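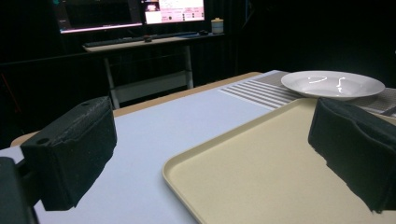 1/ I have been setting the table wrong for years, and it only started to bother me after we moved into the new apartment. The table we have now is pale on top with a tan wood edge, and it isn't as big as the old one. Put a beige tray with rounded corners on it and one striped placemat in gray and white, and you've already made most of your decisions.

2/ The tray came from Caldeira, and I bought it in November. It was sold as a serving tray. I have never served anything on it in the sense they mean. I use it to get everything from the kitchen in one trip and then back again after dinner.

3/ Order I've settled on: placemats first, then the tray at the near side, then plates off the tray and onto the mats. Glasses go last. If I put the glasses down early I end up reaching over them.

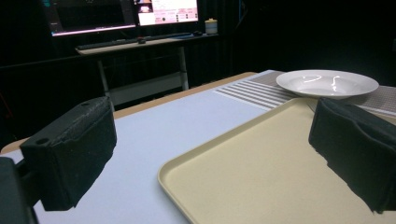

4/ Cutlery stays on the tray until people sit down. My mother would not approve. She laid out every fork an hour ahead and covered the lot with a dish towel.

5/ On placemats: I had a cloth set before, from Vollico, and had to iron them. Two of them shrank anyway. Stripes hide more than plain white does, and I wipe these with a damp sponge while the kettle is on.

6/ Someone asked last week about soup. Soup plates go down empty and I bring the pot to the table. I tried carrying full ones on the tray and lost nearly half a bowl of lentil on the hallway rug. The rug is fine. It needed 40 minutes in the tub.

7/ Rafsan Kodikara replied that he skips the tray and uses a cart. We don't have space for a cart. Our kitchen door opens the wrong way and the chair nearest to it already has to be moved every time.

8/ Still looking for a second tray in the same size so the dirty dishes can go out while dessert comes in. Caldeira has stopped making this one. If you've seen something close with a raised lip, send me the link. I don't want handles, they won't fit in the cabinet.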